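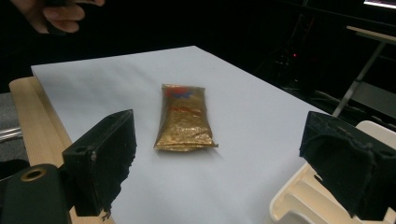 A foil snack pack on the paper-covered table, between the fingers of a hand-held gripper.

Who Checks the Demonstrations?

The new rulebook for robot training data is long on paperwork and short on the moment when somebody picks something up 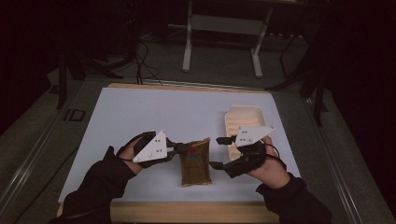 By the Plaltness features desk
Oct 4, 2023

The Ocampo guidelines run to 594 clauses, and I read them over two evenings with a pot of coffee and a bad attitude. They are meant to settle how human demonstrations get recorded before a robot learns from them: who wears the grippers, how the table is set up, what gets written down, what gets thrown out. Vonix, which sells recording kits, says it already complies. Hura, its smaller rival, says the same. When two competitors agree that fast, I start looking for what the rules leave out.

Start with the pouch. Foil packs and shiny wrappers are a staple of this work, and they are miserable objects. They crinkle, they throw light back at the camera, and they change shape when squeezed. Ocampo asks that every object be "representative of its class." Fine, but a wrapper on its fortieth grasp is a different thing from a wrapper fresh off the shelf, and the guidelines have no line on when to retire one. A lab can train on the same tired pack for a month and pass.

Then there is wear on the tools. Finger pads rough up, scuff and shed. A demonstration made with worn pads teaches a grip that new pads may not need. The text calls for inspection "at suitable intervals," a phrase that could mean every hour or every October.

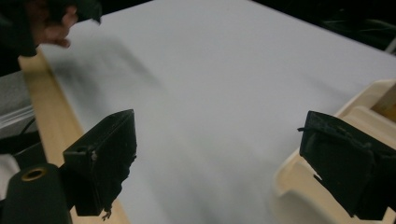 Clause 415 is the one people in the trade keep quoting at me. It says a recording should be rejected if the operator "hesitates without cause." I have asked four labs what that means and collected four answers. One drops any pause longer than a breath. Another keeps everything, on the theory that a robot should learn to dither when dithering is sensible. Both could pass the same audit, and the buyer of the data would have no way to tell them apart.

I'll give Ocampo credit for the sections on rest breaks and on consent for anyone whose hands end up in a recording. Those are clear, and they can be checked. A reviewer can walk in with a list and walk out with an answer. The trouble is that the rest of the document borrows their authority. A buyer sees the certificate and assumes the grasping was held to the same standard as the lunch schedule.

Hura told me a revision is coming, with sample recordings that reviewers can grade against. Vonix would rather leave the judgment to "experienced teams," meaning its customers. I know which one I'd back, though I'd want to see the samples first, including the bad ones.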